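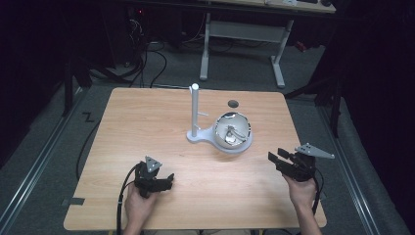 Meinir Hopkin asked after the September issue whether a two-finger parallel tool can be compared fairly when the operator is free to choose the approach angle. It's a reasonable objection, and the protocol now fixes the angle before each run.

The Alluton and Roltarard finger sets were run on the same hand-held body with the same linkage. Each set got 42 grasps on rigid, glossy parts, including a white bowl with a silver rim.

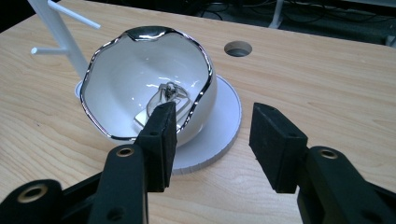 Curved rims load the pad near its tip, so pad flatness matters less there than tip stiffness. Alluton held alignment better under side load. Roltarard was easier to close slowly – its trigger travel is longer – but drifted on repeat closes.

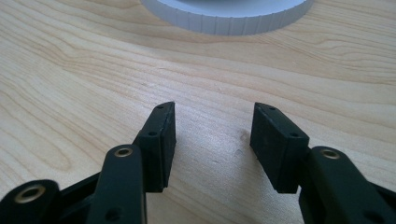 Zeroing was repeated every 5 grasps with the fingers fully open. Skipping that step put a visible offset into the width log by the end of a set, and those runs were dropped. Pad wear is still an open item. The plan calls for 2,000 cycles per pair, and neither pair is there yet.

Arvo Nieminen's script for matching the two wrist views by timestamp is in the Nurnura folder. It expects both logs to start from the open position.
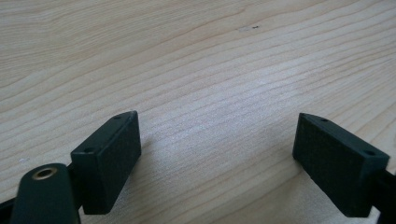 ## Next issue

Controller latency on the Mercado board, wired and wireless.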